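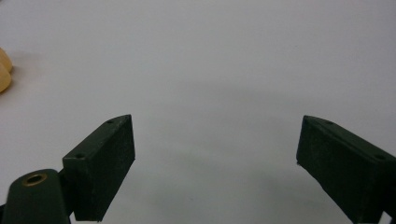 Superfície branca lisa, mais clara em cima e acinzentada para baixo.

Tinta branca que parece cinza na parede da sala -- repinto ou espero?

nudine_casa
2020-03-03

Boa noite, pessoal! Desculpem o texto comprido, mas queria contar direitinho. Pintei a parede maior da sala de branco (era um bege bem antigo, do morador anterior) e, de manhã, ela fica linda, clarinha. Só que depois do almoço a parte de baixo vai ficando com um tom frio, meio azulado, e minha mãe jura que eu comprei cinza por engano. A lata é branco neve, código 1541, acabamento fosco. Dei duas demãos com rolo de lã baixa. A sala tem uma janela só, do lado oposto, e o piso é de cimento queimado. Será que faltou uma terceira demão? Ou é a tinta que é assim mesmo? Quero resolver antes de montar a estante, que é pesada e não sai mais do lugar!

Agudelo46

Olha, passei exatamente por isso em setembro, quando pintei o quarto das meninas, e quase comprei outra lata à toa. Branco pega a cor de tudo o que está perto, e o seu piso de cimento joga cinza na parte baixa da parede o dia inteiro. Faça um teste bem simples antes de gastar: estenda um lençol branco no chão, encostado no rodapé, e olhe a parede às três da tarde. Se ela clarear, a tinta está boa e um tapete claro já ajuda bastante. Veja também a lâmpada -- as de luz fria puxam para o azul, e com uma de 3000 K a sala fica bem mais aconchegante à noite. Se mesmo assim incomodar, peça na loja um branco com um pinguinho de ocre. Pinte um pedaço de cartolina, deixe secar de um dia para o outro e prenda com fita na parte baixa da parede, que é onde o problema aparece. Depois conte para a gente como ficou!

besholm

Passa mais uma demão e pronto. Tinta fosca barata sempre fica assim.

markitz_pinturas

Concordo com o teste do lençol. A terceira demão só resolve se o bege estiver aparecendo por baixo, e aí o tom puxaria para o amarelo, não para o azul. Encoste uma lanterna de lado na parede, à noite, e procure manchas ou falhas do rolo. Se estiver tudo parelho, guarde o resto da tinta bem fechado para retoques e pode montar a estante.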